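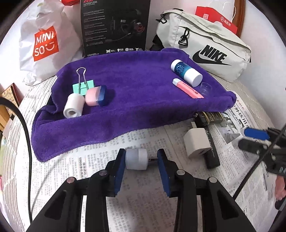

Picking practice on the purple towel, with one gripper holding a small white piece.

I've spent 20 days now with a gripper in my hand and I still catch myself reaching for things with my fingers! When Prumano said some of our sorting at Cotbridge would go over to robots, I was sure I'd be handed my coat. Instead three of us on the packing side were asked to show the machines how it's done (clips, bottles, little tubes, all the fiddly stuff). Milovan Dumitrescu took to it straight away. I was slower, and my wrist still moans by lunch.
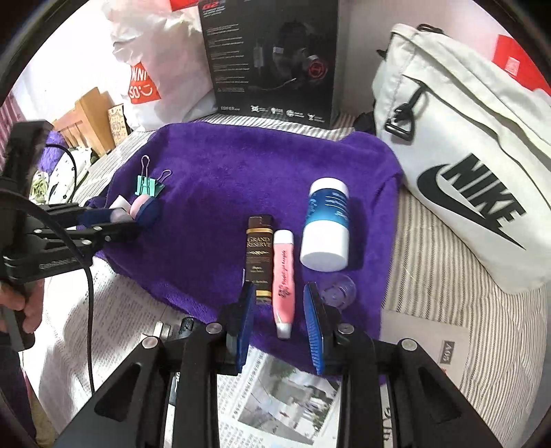

Two grippers over the towel, and the green binder clip that I find such a pain.

What's changed for me? Less lifting, more sitting, and a lot more chat across the table. Ognjen Yordanov is sorting out the new rota, so please send him your preferred shifts by 29 February.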